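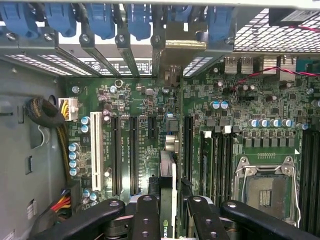

5.3 Failures during card insertion

Most of the failed trials came from a single step, the insertion of the graphics card into the long expansion slot. Out of 500 insertion attempts, 42 ended in a stop by the force monitor, and we looked at each of those by hand. Figure 6 shows the wrist camera view during this step, with the card held between the two fingers over the board.

The largest group of stops was caused by the card turning in the grip. The fingers touch the card over a small area, and when one end of the edge connector met the slot before the other, the card pivoted between them. The controller had no measure of this angle. It read the rise in force as normal seating resistance and kept pushing until the limit of 60 N was reached. In the logs from the Ultambridge cell this shows up as a steady climb in vertical force with almost no change in height.

A second group came from the bracket. The metal tab at the end of the card has to pass behind the edge of the rail at the same time as the connector enters the slot. If the case had been placed slightly askew in the fixture, the tab landed on top of the rail. The slot pose was estimated from the board alone, so an error between board and case was not corrected. We had assumed that the two were fixed to each other closely enough, but the used cases supplied by Sillano varied more than we expected.

One stop is a safety matter and is reported separately. On a Friday run the force monitor tripped correctly, but the recovery routine opened the fingers before the arm had backed off. The card dropped onto the board and came to rest against the memory slots. The board was not powered and no one was inside the guarded area. The same routine would have run with a powered board, however, and we consider this a fault in the design of the recovery step. The Vi task planner treated "release" and "retreat" as independent actions and was free to order them either way.

After this event we made two changes. Release is now blocked unless the card is either seated or over the drop tray, and the force limit during the first part of the insertion was lowered to 24 N. The lower limit stops the arm sooner when the card pivots, although it also stops some insertions that would have gone in. We kept it anyway. The tilt itself is not solved, and a tactile pad for the fingers is being tested at Grustholm.

Figure 6. Wrist camera view during card insertion. The processor socket is empty and its load frame is open.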